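Handheld gripper demonstration

Handheld gripper demonstration is a way of gathering examples for a robot learning system without using a robot at all. A person carries a gripper fitted with a camera, does an ordinary job with it, and the recording becomes training material. The method has opened robot learning to kitchens, hallways, offices and just about anywhere else a person can walk, a wonderful change from the days when every example came from a lab bench.

Each recording is called an episode. It holds the video from the gripper, the path the gripper took through the room, and how far its fingers were open at each moment. Two-handed jobs call for 2 grippers, one per hand, and a printed marker on a gripper can help software work out where it is in relation to the other. Wide-angle lenses are popular, as they take in the tool and much of the room together.

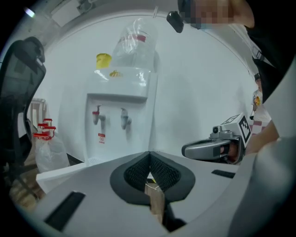
Variety matters a great deal. A system that has met only one cup on one counter tends to fail on the next counter over, so collectors move often and leave the clutter where they find it. Chairs, bottles and people passing by all stay in. The Makori collection, put together by a team at Prurammont under Mwanahawa Obura, is a lovely case: it has 1000 episodes, and 397 of them were recorded in shared workplaces. Collecting began in April, and the set was released on Dec 13, 2024.

Episodes are checked before training. Reviewers drop those where tracking was lost or a hand covered the lens, and they trim long pauses at either end. Faces are commonly blurred at this stage. Slow, clumsy tries are a matter of debate. Obura's team kept many of them, arguing that a second try after a missed grasp is one of the most useful things a robot can learn from.

The method has limits. A human wrist can bend in ways some robot arms can't follow, and a camera doesn't record how hard the fingers press.

Related articles
Fiducial marker
Imitation learning
Makori collection
Tallosier gripper
Teleoperation
Uton episode format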